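Drulletham Deanery Access List
Subject: Re: Telephone services and the people who can't get to church
From: Ojārs Sproģis
Date: February 2021
Reply to list

Dear all,

Thank you to Catherine Ó Néill for her message, which I have left in below, as several people have joined the list since she wrote. I have been looking after the telephone service at Lusari Road since last spring and she asked for practical detail, so I will try to give that and leave the theology to others.

> In January our ministry team met by phone to go through the list of
> people we used to take Communion to at home. Before the first
> lockdown this was done after the main service, with a small set and
> a printed sheet. We stopped, as everybody did. Since then the
> Sunday service has gone out on the internet and most of the
> congregation have got used to it.
>
> When we went through the list name by name, we found that hardly
> any of the people on it had seen a single one. Some have no
> internet. Some have a tablet that a daughter set up and can't find
> the right page. One lady is blind and the screen is no use to her,
> though she told me she would be glad to listen if someone could
> get it going. A man with Parkinson's told me he could manage a
> telephone with big buttons but nothing that needs a finger held
> still.
>
> I understand Lusari Road has a number people can ring. Could
> someone explain how it works, what it costs, and what they would
> do differently? I would also like to know what others are doing
> for people who are deaf, as a telephone is obviously no help there.
>
> We would also welcome thoughts on what happens when the building
> opens properly again. I am worried that we will all go back to
> the way things were and the people at home will be dropped a
> second time.
>
> Catherine Ó Néill
> St Brendan's

Catherine, to take your questions in order.

How it works. We have an ordinary landline number which people ring at any time of day. They hear a short greeting and then the most recent Sunday service, from the beginning. There are no menus. We had a menu at first, with a choice of the service, the weekly notices or a prayer, and we took it out after a fortnight. Callers who are hard of hearing missed the instructions, and callers with shaky hands pressed the wrong number and were sent back to the start. With a single recording they only have to dial and hold on. Most of them now have the number stored on a memory button by a relative or a neighbour.

The line is run through Kinenix, who were recommended to us by another church. I have no connection with them and I am sure there are others as good. You upload a sound file and it replaces the old one. If you choose a different company, ask them what a call costs from a mobile as well as from a landline, and whether the number is a standard local one. Some of our people were very nervous about premium numbers and would not ring until they had been told in writing that it would be charged as a normal call.

What it costs. The church pays a monthly charge plus a small amount for each minute people are connected. Our bill for the whole of last year, including the setting up, came to £790. That was more than we expected, and the reason is that people ring more than once. One caller told me she plays it again when she can't sleep. We talked about limiting the number of calls and decided against it. The money came from what we would have spent on heating the hall.

The recording. We do not put the sound from the video straight on to the phone. We tried, and it was poor. Music in particular comes through badly, the organ worst of all, and a reader who stands well back from the microphone can't be heard. We make a separate recording, shorter than the video, with one hymn at the beginning and one at the end, each with a single singer and a piano. The readings are done by people sitting at home with the curtains closed and a phone on a cushion in front of them. It sounds odd but soft furnishings make a great difference. Kitchens are bad. Bathrooms are worse. A bedroom is usually the best room in the house for this, as there is carpet and bedding to take the echo away. 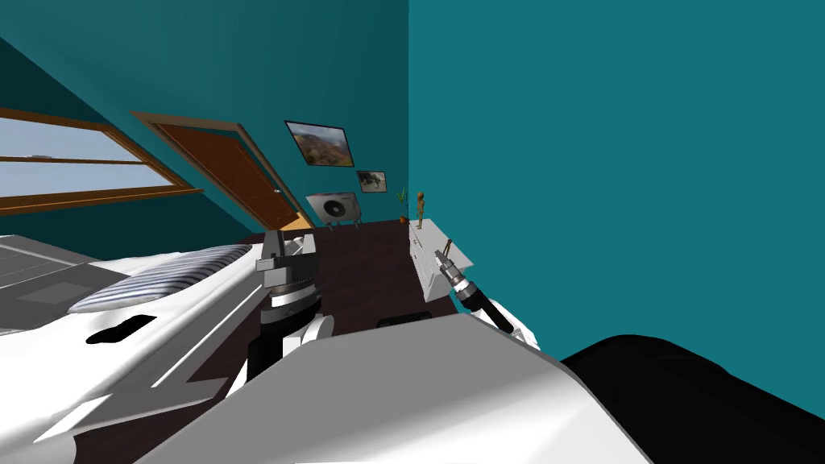
A bedroom with teal walls. Computer-rendered view.

Readers need to go more slowly than they would in church, and leave a clear gap before a prayer that everyone joins in with. Please ask them to say the words of the Lord's Prayer in whichever version your older members know by heart. We used the modern one for the first month and had several complaints, all of them fair. Somebody whose memory is failing can often still say the whole of a prayer learned in childhood, and it is a pity to trip them up with a changed line.

We also say at the start what is coming – who is leading, which Sunday it is, and that the service will last up to half an hour. People with a carer coming in like to know how long they have got.

The printed sheet. This is the part I would do differently. We began by sending out the same sheet that we put on the website, reduced to fit on folded A4. It was far too small. We now do a large-print version on plain cream paper, in a simple typeface, with nothing in italics and nothing printed over a picture. Capitals are harder to read than ordinary letters, so headings are in bold and otherwise left alone. It goes through the door a few days ahead. For Catherine's blind parishioner I would ask her directly what she likes. Not everyone who is blind reads Braille, and she may want nothing on paper at all. There are charities that will transcribe an order of service if you give them enough notice, and if she does read Braille it would be worth asking for the seasonal material now, before Easter is upon us.

People who are deaf. I can say less about this, and I hope somebody from the list will add to it. The video service at Lusari Road has had captions since the autumn. The automatic ones were not good enough. They made nonsense of every name in the Old Testament, and the psalm came out as something quite different. We now type them from the script and correct anything that was said off the cuff, which takes most of an evening. If your preacher works from a full text, ask for it beforehand. If your preacher works from a few notes, you will need a patient typist. We have two members whose first language is British Sign Language, and for them English captions are second best. They join a signed service run by another diocese, and we have simply made sure that they know the times and that someone from our own church is in touch with them by text each week. I don't think we should claim to be providing something when we aren't.

Please remember as well that there are people who are both deaf and without the internet. For them it is the printed sheet, a letter, and someone standing at the gate with a mask they can see through.

Communion. We have not resumed home visits and I don't know when we shall. The guidance from the bishop's office is what we are following and I would not want anybody to take my word over theirs. What we have done is ring everyone on the list. Each person has the same caller every time. It was tried with a rota first, and it did not work well, as people found themselves explaining their health again to a different voice. The callers are asked to listen more than talk, to say a prayer if it is wanted, and not to make promises about dates.

I would add that several of the people we ring have taken on something themselves. A woman who has not left her flat in years now reads the Epistle for the recording. Another member, who uses a wheelchair and could never get up the step to our lectern, has led the intercessions more often this winter than in all the time I have known him. It did make some of us look again at that step. If the lectern can't be reached, it can be brought down, and I am sorry it took a closed church for us to see it.

When the building opens. I share Catherine's worry. Our church council has agreed that the phone line will go on for at least two years whatever happens, and that the cost goes in the budget as a regular item alongside candles and insurance. I would advise other churches to get this sort of decision written down now, while everyone is still at home and knows what it is like. Once the doors are open there will be a great deal to do and it will be easy to put off.

There are things to settle about the building too. If seats have to be spaced out, please check where a wheelchair is supposed to go before the tape is put down. The plan we were first shown had the only level space marked as the queue for hand gel. If you have a one-way system, see that the way out does not involve steps. If you ask people to book, let them do it by telephone as well as online. And if the hearing loop has been switched off all winter, have it tested by someone who wears a hearing aid. Ours has a light that comes on whether or not the loop is doing anything.

I can send the wording of our greeting, the large-print layout and the letter about call charges to anyone who would like them. Write to me directly and not to the whole list, as the attachments are large and the list strips them out. If you would rather hear the line for yourself first, the number is on the Lusari Road noticeboard and in the deanery mailing. This week's recording will be up by Saturday evening.

If there is enough interest, we could hold a telephone meeting before Easter for everyone who is running a line or thinking of starting one. It would be on the phone and not by video, for the obvious reason. Please let me know whether mornings or afternoons suit you.

With good wishes,

Ojārs Sproģis
Lusari Road, Drulletham

You are receiving this message as a member of the Drulletham Deanery Access List. To leave the list, or to have messages sent to you by post in large print, please contact the deanery office.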